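4.2 移交文书的瑕疵与押解时间

先说数据。Kusarham 地区法院档案室给的目录，移交案件共3970件，去掉撤回的、当事人中途死亡的、重复编号的，能用的3471件。下面凡是说“样本”都指后面这个数。前一稿里有两处混用了，已改，如果还有漏的以本节为准。

移交在这里取狭义：被告人已在甲地羁押（候审或服刑均可），乙地另有指控，乙地检方申请把人押过去受审。不含引渡，不含服刑地变更。Tulitz 的做法略有不同，他们把“临时借调受审”也记进同一本登记册，编码时单独标了，分析时没有并进来。

抗辩理由。辩方在移交听证上能说的其实很少。法官审的是形式：人对不对、文书全不全、签发机关有没有权限。实体问题一概不听，留给受移交地的法院。所以辩方的火力基本集中在文书上，日期写错、签名页缺失、副本未经核证、申请表用了旧版本。这类抗辩数量最多，成功率很低，而且所谓成功多半只是延期，检方补一份材料回来，再听一次。真正因为文书问题被驳回、之后检方又没有重新申请的，样本中只有2件，两件都是因为原指控本身后来撤了，和文书关系不大。

这一点和 Potgieter 的看法不一样。Ruan Potgieter 在讨论 Steyn 案时认为，形式审查“有牙齿”，理由是该案法官两次退回申请。我们重新看了卷宗，第一次退回是书记员退的，法官没有签字，严格讲不算司法决定。第二次确实是法官退的，但退回理由写得很短，只有一行，看不出是不是采纳了辩方意见。Potgieter 当时大概没有拿到附件，引用的是庭审摘要。这里不展开，见附录。

健康理由。辩方第二常用的。说法一般是：当事人在现羁押地接受治疗，转过去医疗条件差、路上有风险，请求暂缓，或者改用视频出庭。法官的回应高度一致，承认有病，不认为构成法律上的障碍。常见措辞是“医疗安排属执行事项”。也就是说，准予移交，但在命令里加一句，押解机关应与医务部门协调。加这一句的命令我们逐份读过，协调到什么程度、谁来签字、不协调有什么后果，都没有写。

由此产生一个时间上的问题。命令下来了，人走不了。医务部门不出具适宜押解的证明，押解队就不派车，而证明由谁申请又没有规定，羁押所说等法院，法院说等羁押所。Mellach 羁押所的一位登记员在访谈里讲，最长的一次等了20周，期间乙地的庭期改了又改，证人来了又回去。她的原话是“没人说不行，就是没人说行”。这种滞留在统计上看不见，因为系统里命令签发那一刻案件就转成“已结”了。

为了把这一段捞出来，我们只能用手写登记。各羁押所的出入登记是纸质的，格式不统一，有的记到小时，有的只记月份。访谈记录也是手写，先记在线圈本上，再录入；本子叠放在藤篮里、双手取放的样子见图3。录入由两人分别做，不一致的回去查原件，原件也看不清的按缺失处理，没有插补。字迹问题比预想的严重，9月那一批尤其差，有几页把“移交”和“移送”混着写，意思完全不同，只能结合案由判断，判断规则写在编码手册里。

结果。命令签发到实际押解之间的间隔，有健康抗辩的案件明显长于没有的，控制了指控严重程度、两地距离和是否有律师之后方向不变。但要小心，不能直接说是抗辩拖慢了押解。提健康抗辩的人本来就病得更重，证明本来就更难开。我们试过用有无住院记录做分层，住院组内部差异缩小了，非住院组里仍然有。目前倾向的解释是，抗辩虽然没有在法庭上赢，却在卷宗里留下了痕迹，医务人员看到法官写了“协调”两个字就更谨慎，不愿意单独签字。访谈里有人这么说，也有人否认，证据不算强。

文书抗辩则相反。对间隔几乎没有影响，延期再听证花掉的时间都在命令签发之前，命令一旦下来，押解反而快，可能是因为检方被退过一次，后面的材料都备齐了。这个“反而快”只在 Kusarham 成立，Tulitz 看不出来，Tulitz 的案件数少，置信区间很宽，不多说。

法官差异也看了。个别法官习惯当庭口头准予、书面命令后补，登记上的签发时间就比实际晚，会低估间隔。凡能从庭审记录里找到口头决定时间的，用口头的，找不到的用书面的，并加一个标记变量。换一种处理方法重跑，主要系数变动很小，符号没有变，表在附录。

还有律师。指派律师和自聘律师在抗辩类型上区别不小，自聘的更常提健康理由，也更常附上外部医生的意见书。意见书对法官有没有用？从结果看没有，准予率基本一样。但是附了意见书的，命令里更容易出现“协调”那一句。所以意见书的作用可能不在移交与否，在于移交令怎么写。这和前面关于间隔的发现能对上，当然也可能只是同一批案件的两个侧面，样本内部没法分开。

检方一侧的材料最弱。我们向两地检察机关都发了函，Tulitz 回了，只给了申请表的空白样式；Kusarham 没有回。因此检方为什么在某些案件里急、在另一些案件里不急，只能从卷宗往来的时间去猜。申请提交后长时间不催的案件，多数是乙地另有同案被告人已经开庭，检方似乎宁可先把那边审完。这是推测，没有访谈支撑，后面不以此为前提。

局限。其一，羁押所登记缺失并不随机，小所缺得多，小所恰好又是医疗条件差的，间隔可能被低估。其二，视频出庭的案件没有押解，按本文定义不进入间隔分析，可是其中有一部分正是因为健康抗辩才改的视频，选择问题在所难免。其三，我们看不到被告人到了乙地以后的情况，病情有没有加重、有没有按命令得到治疗，都不在材料范围内，需要另外申请权限。

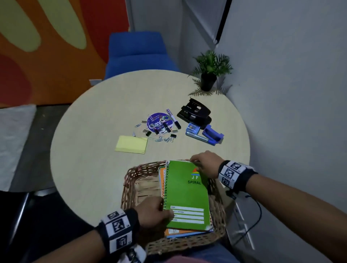 视频出庭这一部分还要补一句。改视频的决定在样本里都由乙地法院作出，甲地法官即使认为合适也只能建议，命令中写“建议考虑视频方式”的，乙地有采纳有不采纳，不采纳的一般不说明理由。下一节把这些建议单独拿出来，按乙地法院的回复时间排列，再看和押解间隔的关系。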